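Speaker notes: Collecting demonstrations for garment handling
Talk slot 2:15 p.m., 21 slides, questions at the end

14 shares | 3 comments

Slide 1. Title

Say what the talk covers: how the Nukalell demonstration set was collected, what was thrown out, and what we would change. Model results are in the second talk of the session. Don't get drawn into them.

Slide 2. Task definition

One arm, parallel gripper, one garment on a padded surface. The operator picks the garment up, moves it to a bin and releases. A demonstration starts when the arm leaves its rest pose and ends when the fingers are open over the bin.

Folding is out of scope. Somebody always asks. The answer is that we wanted a short task with a clear end state before adding length.

Slide 3. Numbers

1018 demonstrations recorded. 90 rejected at first review. Five operators. Leave the slide up long enough for people to copy it down.

The rejects are kept with their reason codes. The most common code is a late start mark, where the operator moved the arm before pressing record. Second is a dropped garment with no recovery. Drops followed by a recovery stay in the set and carry their own tag.

Slide 4. Hardware

Wrist camera, fixed overhead camera, joint positions, gripper opening. All streams are stamped by the same clock on the Vukex recorder. Mention that the first month of recording used two clocks and that none of it is in the released set.

The fingers are in view of the wrist camera on purpose. We tried a mount that kept them out. The operators disliked it, and the policy had no direct view of the gap between the tips at the moment of closing.

Slide 5. Wrist view

Let the audience look before talking. Points to make, in any order:

The garment is red with black lettering outlined in white, "BULLS" and a 23. Print like this gives the vision model strong edges that have nothing to do with where the cloth can be grasped. In the early sets the policy went for the lettering. Plain garments were added to counter this.

The surface is light gray with a fine weave, and the fingers are dark gray. Contrast between finger and surface is good. Contrast between finger and a black garment is not, and those demonstrations are listed separately in the index.

The wall, outlet and cables are left in. We do not crop or mask the background at collection time. Masking can be done later; the reverse cannot. 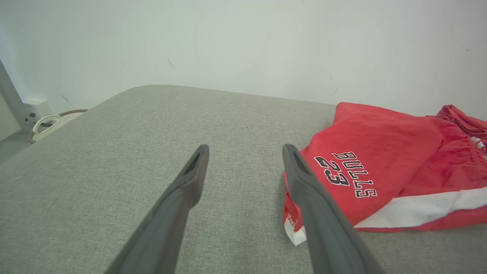
Slide 6. Garment placement

Each garment is dropped by hand from above the surface and left as it lands. Operators may not tidy it. If it slides to the floor, drop it again. Crumpled piles are harder to label than flat cloth, but flat cloth is rare in the places where this would be used.

The Trurinetti protocol sheet asked for three fixed poses per garment. We followed it at the start and stopped in August. Operators had memorized the poses and their paths had become nearly identical, which made the data look cleaner than it was.

Slide 7. Operator instructions

Read the instruction card aloud, it is short:

Approach from above. Do not push the garment to make a better fold. Close once. If the grasp fails, open fully before trying again. Stop after the third failed grasp and mark the episode.

The "open fully" line was added after review. Half-open retries were hard to separate from slow closing when we split the episodes into phases.

Slide 8. Review

Every episode is watched by someone other than the operator who recorded it. The reviewer sees the wrist view first, then the overhead view. Disagreements go to a second reviewer. The Cruickshank viewer plays both streams in step and writes the tag straight into the index file.

If time is short, skip the screenshot of the tag menu.

Slide 9. Known gaps

Few garments with zippers. No wet cloth. All recording was indoors under steady light, so nothing can be said about performance in sunlight. The padded surface gives a little under the fingers, and contact on a hard table looks different in the gripper signal. A hard-table set is planned.

Slides 10 to 20. Backup

Phase definitions, index format, reason codes, camera mounting drawings. Go to slide 14 if asked about the file layout and slide 17 if asked about calibration.

Slide 21. Questions

Repeat each question into the microphone before answering.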